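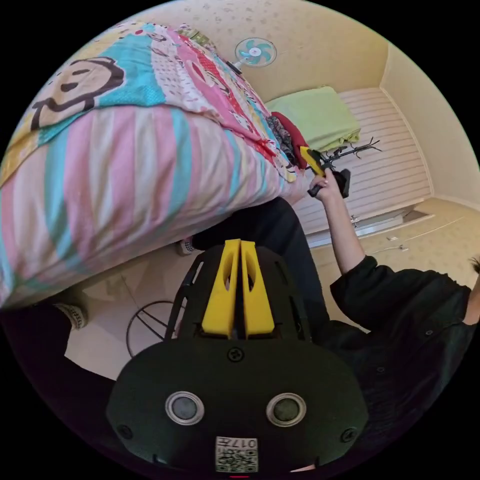
Chapter 4
Trying Out Grippers: Fair Comparisons in Unfair Rooms

What you should have before you start: Chapter 3 read, the calibration sheet filled in, two grippers that both open and close. A notebook. Paper, please. Laptops run flat halfway through a session and then the notes get written up from memory.

4.1 The question for this chapter

Which gripper is better? Wrong question, or at least too short. Better at what, in whose hand, seen through which camera. Chapter 3 dealt with fingers on the bench: opening width, spring return, how much a pad gives under load. Bench numbers are tidy. They are also nearly useless for telling you how a tool behaves beside a bed, over a duvet, with another person standing an arm's length away.

So in this chapter we leave the bench. Hand-held grippers, ordinary rooms, soft things mostly. Bedding, clothes, a folded blanket. Cloth is the hard case and most of the chapter is spent on it. Rigid objects come back in Chapter 6.

Two pieces of work run all the way through. The first is the Lerside trial, 27 sessions in furnished bedrooms, two finger shapes, one camera type. The second is the shorter Stondham trial, where the fingers stayed the same and the camera mount changed. You will get to know both quite well. Neither was perfect and we say where.

4.2 What gets compared

Four parts, and they pull on each other:

Fingers. Shape, width, surface, and whether there is a slot down the face. A slotted finger bends differently from a solid one. Cloth can also catch in the slot, and a caught corner may look like a good grip in the record when it isnt.

Body. Weight and where the weight sits. A broad body gives you room for a camera and wiring but hides the near part of the work from anyone looking over it.

Camera. A wide round lens sees nearly everything - the fingers, the floor, the far wall, the partner's sleeve. The price is bending at the rim. A straight bed edge comes out as a curve. Fine for a person, who knows what a bed is. Less fine for a controller that has been taught on flat pictures.

Controller. Whatever turns the record into movement later on. Left until section 4.9. Do not skip ahead, the earlier sections fix what you are allowed to claim there.

Change one at a time. You have heard this since school. In practice the new fingers come with new screws, the new screws shift the camera two degrees, and now you have changed two things and written down one.

4.3 Labels, pairs and who is holding what

Every tool carries its own number, printed on the body, with a code that a scanner can read. Write the number in the log by hand as well. At Lerside the first week was run with numbers in the scanner only and 47 recordings could not be matched to a tool afterwards. They were thrown out. Painful, correct.

When two people work in one room each with a gripper, log both tools, both people, and which side of the bed each one started from. Left and right are no good here. Use fixed things: window side, door side, cabinet side.

Expect the second tool to turn up in the first tool's view. Bound to happen in a small room. It is a nuisance for some measures (section 4.7) and quite handy for others, as you then get two views of the same hand.

4.4 The room as part of the kit

Do not tidy it bare. A bare room gives lovely results that fall apart in the next house. Leave the furniture. Leave the coat rack, the shoes, whatever is lying near the cabinet. What you must do is write it down, and keep it the same for both halves of a pair.

Things that have caught people out:

- Patterned bedding. Stripes and patchwork give the camera plenty to follow, plain sheets give it next to nothing. Swap the duvet halfway and you have changed the test.
- Slatted or ribbed doors. Repeating lines, easy for a tracker to slip by one slat.
- Shiny floor tiles. Reflections move when you do.
- Fans. Moving blades, and moving air on light cloth. Pick on or off, log it.
- Dark sleeves against dark trousers. The edge of the arm goes missing.

Adelmo Fabbri, who ran the Stondham sessions, put it in his notes like this: "I spent a morning blaming the fingers. It was the light from the landing." Keep that in mind when a result flips for no reason you can find.

4.5 How many goes

More than you would like. The Lerside plan called for 700 grasps per finger shape. The narrow fingers, listed in the tables as Morelli, got there. The wide ones, listed as Skodar, stopped at 675 when a pad split and there was no spare of the same batch. The tables give rates as well as counts for that reason, so check which column your reading from before you quote anything.

Alternate the tools. Not all of one and then all of the other. Hands get tired, people get better at it, the sun goes round. Swap every ten grasps, or every five if the operator is new.

A grasp counts as good when the cloth leaves the surface and stays held for the full three seconds. Dropped at two and a half is a drop. Decide this before the first go and do not soften it after lunch.

Before you go on

Take two grippers and one bed. Ten grasps each on a duvet edge, swapping at five. Log tool number, start side, fan, light, result. Then give your log to someone who was not in the room and ask them to set the whole thing up again from it. Note down every question they have to ask you. Bring that list to section 4.6, where we build the log sheet properly.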